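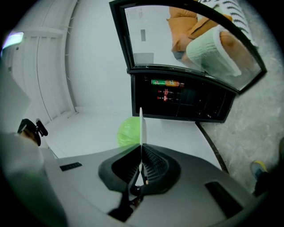 # Self-leveling compound cured with a ridge at the doorway, can I grind it?

**Gholamreza Yazdani**

Posted June 14, 2022

I poured self-leveler over a concrete slab in a utility room in February and am only now getting to the floor covering. The slab was primed once with diluted acrylic primer. Average depth of the pour is 3/8 inch.

At the doorway there is a ridge where the second batch met the first. I waited too long between batches. With a 6-foot straightedge the ridge stands 3/16 inch above the field and tapers out over 10 inches or so on the hallway side. The planned covering is glue-down sheet vinyl, and the supplier's sheet calls for no more than 1/8 inch in 6 feet.

Two things I need to know:

- Can the ridge be ground without breaking the bond of the layer under it?
- If I go slightly low, do I need more leveler or will a patching compound do?

Tapping with a screwdriver handle gives a solid sound everywhere except one spot by the door jamb, which sounds hollow. That spot is the size of my palm.

---

**Nele Coppens**

Grinding is fine. Use a 5-inch or 7-inch angle grinder with a cup wheel and a shroud connected to a HEPA vacuum. The dust contains silica, so wear a fitted respirator even with the shroud. Keep the wheel flat and moving. Tipping it on edge cuts crescents that will show through sheet vinyl.

Take care of the hollow spot first. Cut around it, chip it out to sound material, vacuum, prime, and fill. If the hollow area grows as you chip, keep going until it stops. A loose patch under a glued floor will fail later and you will have to open the vinyl to reach it.

For low areas left by the grinder, a cement-based skim patch is enough. Most can be feathered to zero. Leveler generally can't, and you would get another edge at the doorway. Check the patch against the vinyl adhesive before buying either one.

Also do a moisture test before gluing. The age of the pour tells you nothing about the slab under it.

---

**carrasco39**

had the same ridge, used a rubbing brick by hand. took all afternoon but less dust

---

**Gholamreza Yazdani**

Chipped out the hollow area. It stopped at the jamb and the concrete under it had paint on it, which I missed when I primed. I will scrape that off before filling. Renting the grinder and shroud.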